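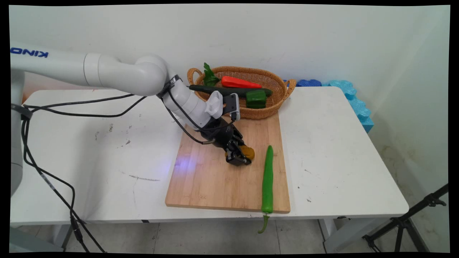

Chapter 6
Why Food Goes Off

Food wants to become something else. Left to itself, a peach is on its way to being soil, and the fridge merely asks it to take the slow road. Most of what we call cookery began as an argument with this fact, and for most of history the food won.

The salt merchants of Grastton knew the problem well. In the ledger of a trader called Rusard, 133 barrels of herring leave the harbour in March and 25 are later marked "unfit, sold to the garrison". We do not have the garrison's side of the story.

Spoilage has several causes, and they seldom take turns. Bacteria and moulds feed on the surface. Enzymes already inside the food carry on working after harvest, softening a pear whether or not anyone is ready to eat it. Oxygen turns fats rancid and cut apples brown. Section 6.1 deals with microbes, 6.2 with enzymes, and 6.3 with air, light and the back of the cupboard.

Before you read on, look in your own kitchen for the oldest thing you would still eat. Write down what it is, how it has been kept, and how you decided it was safe. Keep the note, as you will need it for the exercise at the end of Section 6.2. The food itself may be thrown away.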